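Section 3. Setting Up Your Nolla for a Rehearsal Recording

The Nolla is a two-channel recorder made by Volix for bands, choirs and anyone else who has ever sworn that last week's run-through was better than this one. You can now find out. Some groups prefer not to.

This section assumes you have charged the unit and put in a memory card (Section 2). If you skipped Section 2 we can't stop you, but the red light is going to keep blinking.

Before you start

You will need the recorder, the short stand, both foam covers and a room with the music already in it. The long cable in the box is for the line input and can stay there for now. So can the sticker.

Placing the recorder

1. Screw the short stand into the threaded hole on the bottom. Finger tight is enough.

2. Put the recorder in front of the group at chest height. A music stand works if it is locked flat. A piano lid works until the pianist starts playing.

3. Point the end with the Volix badge toward the quietest player. The loudest player will be picked up wherever you point it, including from the parking lot.

4. Slide a foam cover over each microphone. They are the same size, and either one fits either side.

Note: Small rooms with bare walls make everything sound like a swimming pool. Open the curtains if you want more of that, and close them if you want less.

CAUTION: Do not set the recorder on top of a guitar or bass amplifier. It will fall off, usually during a slow song.

Setting the level

5. Press and hold LEVEL until the meter appears.

6. Ask the group to play the loudest part of the loudest piece. Groups asked to play at "normal volume" will play politely, then double it once you press record.

7. Turn the side wheel until the meter peaks just below the top mark. If the CLIP light comes on, turn it back a little and ask for the loud part again. Drummers rarely object to this.

8. Press LEVEL once more to lock the setting. A small padlock shows in the corner of the display.

Note: The AUTO setting adjusts the level by itself. It is fine for speech. For music, it turns up the silence between songs, so you will hear a lot of water bottles and at least one opinion about the tempo.

Recording

9. Press REC one time to arm the recorder. The light blinks.

10. Press REC again to start. The light stays on and the counter runs.

11. To mark a spot you want to find later, tap MARK. Each file holds up to 472 marks — if you run out, consider a different set list.

12. Press STOP and wait for the word SAVED before you touch the power switch.

CAUTION: Removing the card while SAVING is on the display will damage the file. It is always the good take.

Getting the files off

13. Connect the recorder to a computer and open the Cuadros program. Your recordings appear in the left column, newest first.

14. Rename them right away. The recorder calls everything NOLLA followed by a number, and by July you will have no idea which one had the working ending.

15. Drag the files you want to keep into a folder. To share them with the rest of the group, choose Send to Clirkus and type in the addresses. Recipients can listen without an account, but they need one to leave comments. We consider this a feature.

Note: Deleting a file in Cuadros deletes it from the card as well. The program asks you twice.

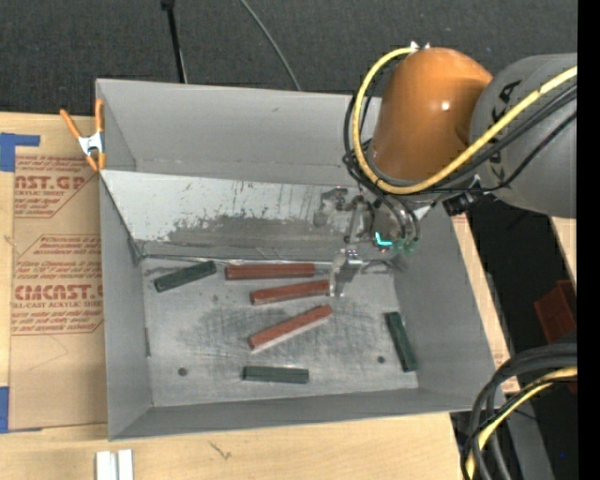

If a recording shows up in the list but plays back silent, check the input switch on the left side of the unit. It should be set to MIC. When it is set to LINE and nothing is plugged in, the recorder will faithfully capture two channels of nothing for as long as the battery lasts. Move the switch, then repeat steps 5 through 8, as changing the input clears the locked level. Line recording from a mixing desk is covered in Section 4, along with the long cable.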